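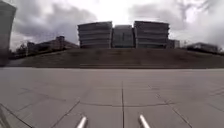

My uncle Yavuz Avcı worked thirty years for Trurkik and never once took the path. There was a path, I should say, a nice curvy one with benches, that went the long way around from the bus stop. He cut straight across the plaza every morning, and when I got my first job there (mail room, summer, I was sixteen and knew everything) he made me cut across it with him. You come at the place over these big square slabs, with the long grassy bank ahead of you and the building sitting up behind it, two fat banded blocks with rounded corners and the darker part tucked in between. I said it looked like two stacks of pancakes. He said it looked like two stacks of paper, and that I'd see what he meant by Friday.

Well, I saw what he meant by lunch. Trurkik ran on paper. Everything that came in got a slip, the slip got a number, and the number went in a book, and the book lived with a woman named Drinine who wore two pairs of glasses, one on her face and one on her head, and I never saw her swap them. The left block was called Sugden and the right block was called Ninico, after the two companies that had merged to make the whole outfit back before I was born. They had been one company for longer than I'd been alive and they still didn't eat together. Sugden people had their own coffee machine. Ninico people had a better one and kept the door shut.

My uncle belonged to the middle. He ran the mail room, so he went both ways all day long with his cart, and both sides told him things. He knew who was getting a divorce in Sugden and who was interviewing elsewhere in Ninico. He never passed any of it on, not even to my aunt, which drove her up the wall because she knew he knew.

I was terrible at the job. On my second day I lost slip 524. I can still see the number because I spent five hours looking for it, under the sorting table, in the trash, in my own shoes at one point. Drinine came down herself, which people told me she did not do, and stood in the doorway and said, "Where is it?" I said I didn't know. She said, "Somebody in Sugden is waiting for that." And she left! That was the whole conversation. I would rather have been yelled at.

At five my uncle put on his coat and told me to put on mine. I figured I was fired and he was going to do it outdoors, out of kindness. We walked out under this big heavy sky, the kind that has been about to rain all day and can't make up its mind, and he stopped halfway across the slabs and turned around.

"Which one is Sugden?" he said.

I pointed at the left one.

"Which one is Ninico?"

I pointed right. I didn't see where this was going.

"From in there," he said, "they can't tell either. I've been at the windows on both sides. You look out and you see the grass and the slabs and whoever is walking home. Same thing from both." Then he took slip 524 out of his coat pocket and handed it to me.

I called him a word my mother wouldn't have liked. He laughed so hard he had to hold my shoulder.

"I found it on the cart at ten this morning," he said. "It was addressed wrong. It was for Ninico the whole time, and I wanted to see if Drinine would come downstairs. I have a bet with a fellow in Ninico. Well, two bets – the other one is with a fellow in Sugden."

"Did you win?"

"I won one," he said, and started walking again, and I went after him. The bus was already at the stop with its door open. He wouldn't run for it, he never would, so I ran ahead and put my foot on the step, and the driver looked at me, and I told her my uncle was coming, he was just slow on the slabs.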